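Pencil marks and scuffs on a white tabletop
Home and Garden > Cleaning and Repairs

bridley_bec
We've got a big white worktable with a light timber edge, bought second hand for $50. The top is covered in pencil lines and grey smudges. I've tried dish soap and a microfibre cloth and it made no difference. The edge is fine, I only want to fix the white part. Is it worth painting?

Tomasz_W
Don't paint it yet. Try a plain white eraser on the lines first, then bicarb and water on the scuffs. Eight minutes, wipe, repeat.

kettle38
Bicarb is an abrasive. On a gloss top you'll end up with dull patches that grab dirt twice as fast. I'd use metho on a rag and test a corner.

Tomasz_W
I've used bicarb on the same kitchen bench for years and it's still shiny.

Nima Akbari
Depends on the surface, so find that out before anyone argues about products. Ours at work get marked up constantly as well.
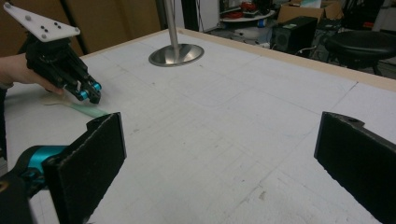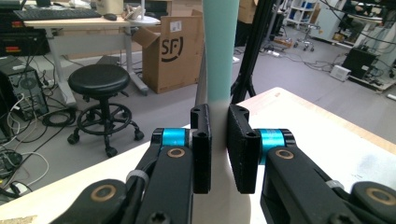 I do them at the end of each month. Eraser for the pencil, metho for anything greasy, then warm water and a dry cloth. Melamine sponges work but I keep them for the worst spots, as they do take the shine off over time. If it's a painted top, leave the metho in the cupboard - it can soften some paints.

kettle38
Agree on the sponges. Trondo sells a replacement top for $138 if it comes to that.

bridley_bec
The Trondo one is too short for my frame, I measured it in September. Ornen quoted me $200 for a cut-to-size one, plus delivery, so I'd sooner clean this one.

Tomasz_W
$200 for a bit of board is a joke.

bridley_bec
Did a corner with the eraser this arvo. Most of the pencil came off but there are grooves where someone pressed hard, and the colour is still in those.

Nima Akbari
Grooves won't clean out fully. Soft toothbrush and soapy water, go along the line. After that you either live with it or fill and paint.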